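3.2 Grasping the bottle by the neck

Drinks containers made up the largest group of household items in the study, and metal bottles with a contoured shape were kept apart from cans and plastic bottles when the results were tabulated. The reason is the outline. A can has one width from top to bottom. A contoured bottle has a pinched neck, a bulge in the middle and a base that people rarely touch, and each of these invites a different grip.

Participants at the Lovcombe site (n = 28) sat at a plain table and were asked to pick up each item, place it on a tray and let go. They were given no advice on where to hold it. Every item was presented upright, with the cap on. Sessions were coded from video by two readers using the scheme of Ochoa and Pappas, which divides a bottle into cap, neck, body and base. Where the readers disagreed, the trial was viewed again by a third.

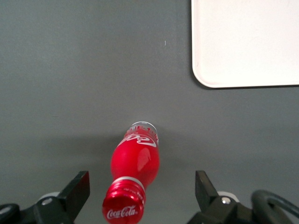

Figure 3. Red Coca-Cola bottle with contoured body, seen from above on the grey tabletop. Part of the white tray is at upper right.

The view in Figure 3 shows why the cap and neck were coded separately. From above, the wide cap dominates and the silvery ring marks the point where the neck begins. The logo on the body appears upside down from this side, and the base is the farthest part from the viewer. Readers were told to use the ring as the boundary: fingers resting on the cap side of it were coded as a cap grip, even if the thumb crossed over.

Of the 211 trials with contoured bottles, 11 were dropped before coding because the hand hid the point of contact. In the trials that remained, body grips were the most common. Neck grips came next and were used mainly by participants who reported stiffness in the fingers. Cap grips were rare and were often changed partway through the lift.

Soledad Ochoa has suggested that a glossy surface may push people toward the neck, where the fingers can close further around the bottle. Our data do not settle this. The matte containers in the Gatwood set differ in weight as well as finish, and the two effects cannot be separated here.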